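4. Estimating the Opening Between the Fingers from Wrist Images
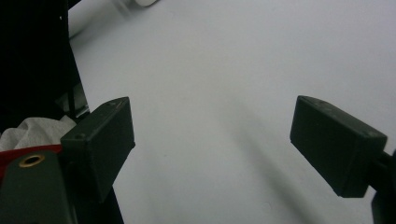
Ayodele Omoregie
Research software engineer, perception and tooling, Drokance

Figure 4. View along the two green fingers of the hand-held gripper, with nothing grasped between them. The opening estimator described in Section 4.2 works from the upper rims of the two finger blocks.

4.1 Why we went back to the pictures

In the first version of our pipeline, which readers of our earlier workshop note may remember, the distance between the fingers came from a single number logged by the trigger. It was a friendly arrangement and it served us well for a good long while, and I still think it is the right place for a small group to start. The trouble showed itself slowly. Policies trained on those logs would reach for a thing quite nicely, close, and then stop a hair too early, or squeeze well past the point where any of us would have squeezed. When Ognjen Dimitrov went through the logs one afternoon with a pot of coffee and a great deal of patience, he found that the trigger reading and the true opening drifted apart over the course of a session, and that they drifted differently for different people's hands.

We could have added a better sensor, and at some point we probably will. But the wrist camera was already looking straight at the fingers in every recording we had ever made, and it seemed a shame to leave that unused. The rest of this section describes how we recover the opening from the images alone, how we fold it back into the older logs, and where the method still lets us down.

4.2 Finding the fingers

The fingers are dark green blocks, and against a pale work surface, as in Figure 4, they are about as easy to pick out as anything we could wish for. The empty gap between them is simply a stretch of pale gray-white, and a plain color threshold would get most of the way there. We did in fact begin with a threshold (it lived in the code far longer than it should have), and on pale tabletops it was hard to beat.

It fell down in two ordinary situations. The first is shadow. The front face of a finger can be so deeply shaded that it comes out closer to black than green, and the support underneath it is black as well, so the two run together and the threshold hands back one long blob. The second is clutter along the sides of the view. A large black object standing behind the left finger, as there is in the figure, gives the lower-level code plenty of dark pixels to get excited about, and a white cloth tucked up against the finger will happily eat into the outline from the other side.

So we moved to something a little more careful. Movbridge, our in-house tracking library, now fits a simple model of each finger block to the image, using the upper rim as its main guide. The rim was a pleasant surprise to work with. It tends to catch the light even when the face beneath it is lost in shade, and the small dimples along the top of each block give the fitter something to hold on to when it is unsure how far along the edge it has got. There are two of them visible on each finger in Figure 4, and we ask the fitter to find both before it reports a confident answer. If it finds only one, it still reports an answer, but it marks it as weak, and the smoothing step described below leans on its neighbors in time.

The two fingers are fitted separately and only then compared. I went back and forth on this for most of April. Fitting them together is tidier on paper, as they mirror each other and move on a shared linkage, and it saves a bit of computing. The separate fits, though, let us check one finger against the other, and that check has caught more bad calibrations for us than any test we wrote on purpose. When the two disagree by more than the linkage allows, the recording goes into a queue for a person to look at.

4.3 From pixels to an opening

Once both blocks have been placed, we take the distance between their inner ends and turn it into a physical opening with a lookup curve made at calibration time. To make the curve, the operator closes the fingers on a set of 8 gauge blocks, one after another, and the tool stores the fitted positions for each. We use a smooth curve through those points and do not try to be clever beyond the ends of it. A fit that lands outside the calibrated range is clipped and flagged.

A word about shadows on the surface, as we are often asked. A broad soft shadow passing under a finger, like the one stretching toward the lower right in Figure 4, has done us very little harm. The fitter is looking for a firm edge of a certain length at a certain slope, and a diffuse shadow offers none. Hard shadows from a close desk lamp are another story, and I would gently encourage anyone setting up a new station to point such lamps at the ceiling.

The per-image estimates are then smoothed over time. The smoother is a plain Kalman filter with opening and opening speed as its state, and there is nothing in it that a reader could not find in any textbook. The one change that mattered was to feed the trigger reading back in as a second, less trusted measurement with its own slowly moving offset. The trigger is poor at telling us where the fingers are and very good at telling us that they have just started to move, and it would have been wasteful to throw that away.

4.4 Working through the older recordings

We ran the estimator over 926 recordings from the Javora collection, all of which had been made before the change. Stojanovska, the scheduling tool that hands out our batch jobs, took care of splitting the work across machines, and a failed job could be picked up again from its last saved segment. Most of the recordings passed straight through. The ones that did not were nearly all from a single stretch when the camera had been remounted and the calibration had not been repeated, and for those we made a fresh curve by hand from moments when the fingers were clearly fully open or fully shut.

We kept the old trigger values in every file, side by side with the new ones, under their original names. Ognjen argued for this and I argued against it, thinking of the confusion it would cause, and I am glad to say he won. Being able to plot the two together has been the quickest way to explain the drift to new colleagues, and it lets anyone repeat our earlier results without hunting for an old copy of the data.

4.5 Where it still goes wrong

Large objects held close to the camera remain the weak spot. When something covers the rims of both fingers, the fitter has nothing to go on, and the filter coasts on the trigger until a rim comes back into view. For short grasps this is fine. For a long carry the offset wanders, and the opening at the moment of release can be noticeably off. Dark work surfaces also cost us, though less than I had feared, thanks again to the lighter rim.

We have not yet tried the method on fingers of another color or shape. The block model has only nine free parameters and should be easy enough to replace, but "should be easy" has cost this project a fair number of evenings already, and we would rather report it once we have done it. Section 5 takes the corrected openings as given and turns to how they change the policies trained on them.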